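**To:** Nurhan Ağca
**From:** Imtiaz Sivakumar
**Date:** 1 February 2019
**Re:** Zinuteck handling project, equipment plan and spending

The handling trials are on schedule and we are inside the budget. We have used 70 percent of the equipment line, and the rest is held for the items below. I need a decision from you on the second one before we place any more orders.

## Hands and sleeves

We are staying with the multi-finger hands. Rokeya Pramanik compared them with the Clondero two-jaw gripper on paper, and the jaw is cheaper, but we would need a separate tool for bags and soft goods. The saving goes away once that tool is added.

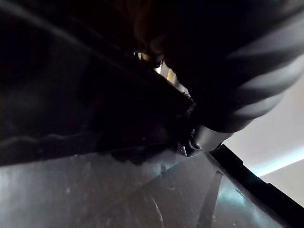 Spare parts are the weak point in the original plan. We budgeted for complete hands and left out fingertips, covers and small fasteners. Karthik Gamage has priced a spares kit from Nelura at $1,247 per hand, with a lead time of 11 weeks. I recommend one kit now and a second in the next budget year.

## Bins and trays

Zoriana Horobets has taken over the list of containers. We want to settle on a small number of types before buying in quantity, and the black tray with the molded grip is one of the candidates. Its rim is straight, which suits the way we plan approaches. The surface is glossy and we have asked for a matte version to be quoted as well.

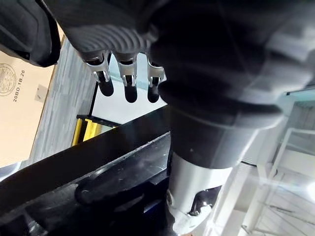 *Robotic hand above the black tray, with a cardboard box to the left.*

No container order goes out until the Bite software license is renewed, as both come from the same cost code. The renewal is due in February and the quote is in your inbox. If you would prefer to move the license to operating costs, we can order containers right away.

## Room and furniture

We have asked for 9 more square meters of floor, mostly for storage. Tables and shelving can stay as they are. Carpet is acceptable for the fixed work, but a mobile base would need hard flooring, and that cost is not in any of our figures.
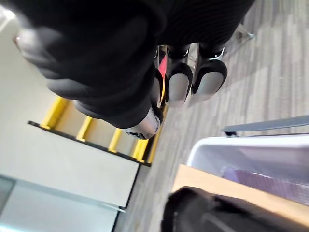
*Hand with black sleeve, carpeted area. White bin and table edge at right.*

## Decisions needed

- Approve one spares kit
- Confirm the cost code for the Bite renewal
- Tell us whether to get a flooring quote

Karthik will send the revised order sheet once the first two are settled.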